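Storage boxes, again

22 September 2026

I have been sorting out the drawer of spare parts I started filling in May. It had reached the point where I bought things I already owned – two of the same adaptor, in one case – so the drawer had to go.

The replacement is a clear plastic box with a hinged lid. I looked at a Cluvus one as well, but the lid came off completely and I would only lose it. Mine stays on and leans back out of the way. Small boards go in first, then anything with a metal housing, and leads live somewhere else.

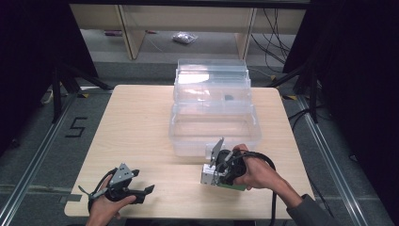 Hryhorii Zhuravel wrote to say that he gave up on clear boxes years ago and keeps his modules in labelled envelopes, filed upright in a shoebox. He says he can find any one of them in under a minute. I may try that for the very small parts, which slide into the corners.

Bare boards get an antistatic bag each. A pack of 50 will last me a good while. Labels go on the short side of the box, so I can read them when it is on the shelf.

Next job is the leads.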